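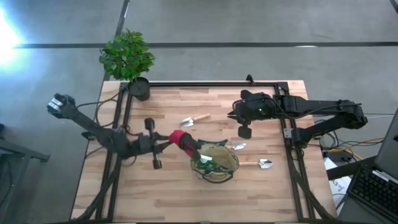 # Remzi Gezer

**Remzi Gezer** é um ator e apresentador de televisão, conhecido sobretudo pelo papel do inspetor Barnard na série policial *Senham*. Antes de chegar à televisão trabalhou em teatro itinerante e em dobragem, área a que regressou várias vezes ao longo da carreira.

## Início de carreira

Gezer estreou-se em palco ainda estudante, numa companhia amadora que representava em escolas e salões paroquiais. O primeiro trabalho pago foi na peça histórica *1634*, em que fazia dois papéis, um carcereiro e um notário. A produção passou depois para uma sala de 300 lugares, onde ficou em cartaz até agosto.

Seguiram-se anos de dobragem de desenhos animados e de anúncios de rádio. Foi nesse período que conheceu a produtora Pavgate, com a qual assinou o primeiro contrato para televisão. Participou em duas comédias de curta duração, ambas canceladas ao fim da primeira temporada.

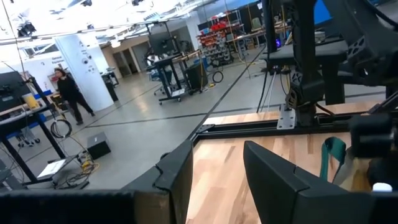
## *Senham*

A série *Senham*, produzida pela Pavgate, acompanha a esquadra de uma pequena cidade costeira. Gezer foi escolhido para o papel de Barnard depois de uma audição em que concorreram 600 atores. A personagem estava prevista para 2 episódios – morria no final do segundo –, mas o argumento foi reescrito durante as filmagens e Barnard passou ao elenco fixo.

A relação entre Barnard e a médica-legista Chaudhry tornou-se o fio principal da terceira temporada. Parte da crítica considerou que esse enredo atrasava os casos policiais; outra parte elogiou o tom contido das cenas entre os dois. Gezer saiu da série na quinta temporada. A saída foi anunciada num comunicado curto, sem explicações, e deu origem a notícias contraditórias na imprensa de espetáculos sobre um desacordo salarial, que a Pavgate desmentiu.

## Apresentação e vida pública

Após *Senham*, Gezer apresentou um programa de entrevistas de fim de noite, emitido às 23h30. Mantém uma presença discreta nas redes sociais e raramente fala da família em público.

A forma como conduzia as entrevistas, com poucas perguntas e longos silêncios, dividiu o público.
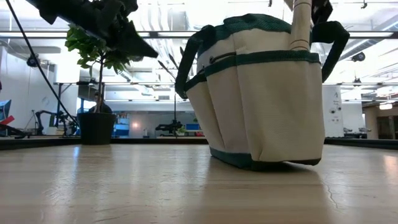
Chaudhry, numa crónica sobre o programa, escreveu que Gezer «ouvia melhor do que perguntava» e que os convidados mais tímidos eram os que mais ganhavam com isso. O programa não foi renovado após a segunda temporada.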